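Five minutes with the kitchen cupboard: Vitória Simões on packing for long walks

September 23, 2018

Vitória Simões keeps her walking notes in a school exercise book. The current one covers the coast path from Talard to Figueiredo, which she finished in March, and most of it is about food. She writes down what she ate, when she ate it and how she felt an hour later.

"People ask about boots," she says. "I've got very little to say about boots. Buy the ones that fit. What you eat on the third day is more interesting to me."

She grew up inland and did not start walking seriously until she was in her thirties, when a friend, Tiago Quintela, asked her to make up numbers on a weekend trip. She took too much of everything. "I had a jar of olives with me. A glass jar. Tiago carried it for the second half and he still brings it up."

Her method now is to pack each day's food separately at home and weigh it. Breakfast is oats with milk powder, mixed dry. Lunch is flat bread and hard cheese. She drinks something thick in the middle of the afternoon, usually milk powder with cocoa and a little salt, and says this made more difference than any other change.

"I used to get bad-tempered at four o'clock. I thought it was my character, but I was hungry." 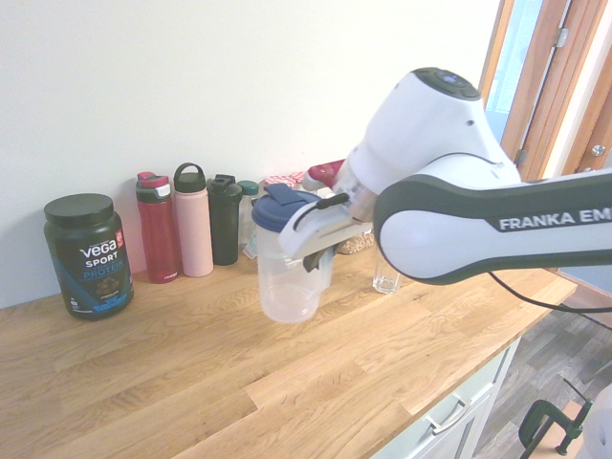
A clear shaker cup with a flip-up spout and measurement markings.

She is strict about lids. A cup that leaks in a rucksack can ruin a sleeping bag, so she fills any new one with water and leaves it on its side in the sink overnight before she trusts it. Powder goes in bags and water is added at the stop. She rinses the cup straight away, with cold water first.

The hardest stretch of the coast path for her was the climb behind Loravell, where the shop had closed and the next village was 29 kilometres on. She had one spare meal and shared it with a couple from the campsite.

"I always carry one extra. I don't count it as mine, really. Somebody usually needs it."

Quintela, who joined her for the last 5 days, takes a looser view. He buys bread as he goes and trusts to luck. "She had porridge and I had a bag of crisps," he says. "We both got to Figueiredo."

Simões does not argue with this, though she points out that he ate some of the porridge.

Next spring she wants to walk the ridge above Cusarus, which has no shops at all and only one spring marked on the map. She has started a new page for it. So far it says oats, cheese, salt, and then a question mark next to dried figs.

"They're heavy," she says. "But I do like them."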